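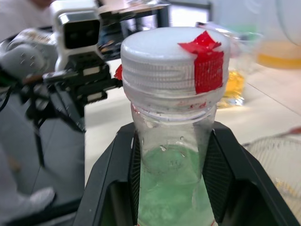 Friday, evening

Starter feed at 6:40. Refreshed the rye at 1:2:2 with water from the tap left out overnight, as the last two weeks of tap-direct water gave a sluggish rise. Kitchen at 68 F. Peak came at a little under 7 hours, an hour later than on the white flour. I will hold the ratio and change only the flour tomorrow.

The new bag is Savirwood whole rye, coarser than the Sukier I had been using. It takes more water. At the same hydration the Savirwood paste holds a spoon mark and the Sukier slumps. The label gives no ash content. I wrote to the mill and have no reply.

Weighed out the dough at noon. 300 g starter, the rest as in the April notes, salt held back for 30 minutes. Two sets of folds, then left alone. It spread more than I wanted on the board. Possible causes: too wet, underfolded, or starter past peak. I used it late, after the phone call from the water company, so the third is most likely. Shaped it tight and put it in the smaller basket.

Oven. The Altıntaş still reads high. With the dial at 475 the probe on the stone settled at 458, which matches the drift I logged in winter. The seal on the lower left corner has gone hard and no longer sits flat. Part number 2468 in the manual. The shop on the corner does not stock it, and ordering direct costs more in shipping than the seal does. Will wait until I need something else from them.

Baked 22 minutes covered, 17 uncovered. Good color on top, pale underneath. The stone needs longer than I give it. Next time preheat a full hour and put the pot in from the start. Internal temperature 207 F when it came out. Did not cut it until after supper. Crumb tight near the base, open at the shoulder, slightly gummy in the center. Flavor better than last week, with more acid and less of the raw grain taste. I would call it a pass.

Also tightened the shelf bracket over the sink. The anchor had worked loose in the plaster and I moved it an inch to the right into the stud. Filled the old hole with Clulell paste. It needs sanding before paint.

Water meter reading sent. Library books due back, two of them, the one on kilns unread past the second chapter. Renewed it.

Tomorrow: feed at 6:30, Sukier flour, same water, same jar. Mark the level with a rubber band.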